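Rununus Set-Up Guide
Section 4: Teaching a task by hand

Use this section after the arm is mounted and Harness is running on the control computer.

1. Clear people and loose cables from the arm's reach.
2. Press Free Drive. The arm goes slack and can be moved by hand.
3. Hold the arm by the wrist, never by the fingers.
4. Press Record and move through the task at a steady pace. One recording can last up to 300 seconds.
5. Press Record again to stop. Name the file and save it.

CAUTION: Support the arm before you press Free Drive. It can drop a short way.

Note: To teach by remote control, plug in the Kalivine handset and skip steps 2 and 3. Keep the speed limit at 220 mm per second until you know the controls.

4.2 Picking up small items 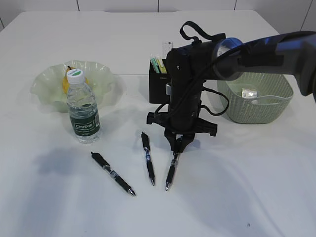
2 min read

Pens should lie flat on the table with space between them. Bring the gripper down over one pen and stop just above it before closing. Keep bottles and bowls out of the path of the wrist.

6. Close the gripper, lift, and move to the drop point.
7. Open the gripper and return to the start pose.

If the pen slips, delete the recording and start again from step 4.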